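Inicio | Actualidad | Opinión | Servicios | Archivo | Contacto

Opinión · Espacios de trabajo

El escritorio compartido merece una norma

Faustino Beltrán

La Fundación Bitano revisó en agosto los puestos de uso común de su sede. El informe, coordinado por Yae Katayama, reúne 525 observaciones de los usuarios, y la mayoría se refiere a la superficie de la mesa: qué puede permanecer en ella y quién debe retirar lo que queda al terminar la jornada. Las pantallas y la conexión apenas suscitan quejas.

Conviene tomar en serio ese resultado. Un escritorio de madera con dos monitores es hoy una dotación corriente, y las instituciones suelen presupuestar con detalle el equipo electrónico mientras dejan a la costumbre todo lo demás. Los cables acaban colgando por donde pueden y los objetos pequeños se quedan sin sitio asignado. 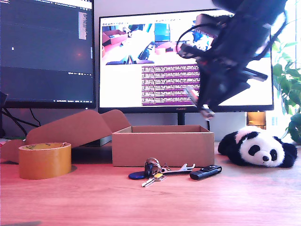
La costumbre, por desgracia, favorece a quien llega primero. En la sala Imai se aplicó durante un tiempo la regla de despejar la mesa a las 17 horas, y su cumplimiento dependió siempre de la buena voluntad del último ocupante. En la sala Dornell no existió regla alguna. Las observaciones recibidas de una y otra son casi idénticas.

A mi juicio, la norma debería ocuparse en primer lugar de los objetos menudos. Un cilindro metálico delgado, con su botón y su acabado de espejo, rueda con facilidad y desaparece detrás de una pantalla. Una caja de cartón abierta sobre la propia mesa resuelve buena parte del problema con un coste insignificante. El mobiliario con cajones que ofrece el catálogo Flasa es sin duda más digno, pero obliga a una inversión que no todos los departamentos pueden asumir este ejercicio. 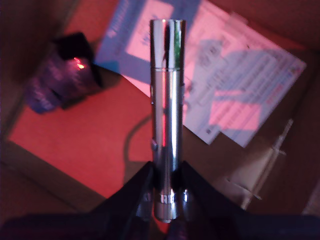 ¿Debe la caja permanecer siempre sobre la mesa?

Mientras el puesto esté en uso, es el lugar más práctico. Al cierre debería pasar a un estante rotulado, de modo que el siguiente usuario encuentre la superficie libre.

Se objetará que regular estas cuestiones resulta excesivo. La normativa interna vigente dedica, sin embargo, varios artículos al préstamo de llaves, y ninguno al espacio en que el personal pasa la mayor parte de su jornada. Bastaría un párrafo breve, expuesto en cada sala y revisado una vez al año con la participación de los usuarios.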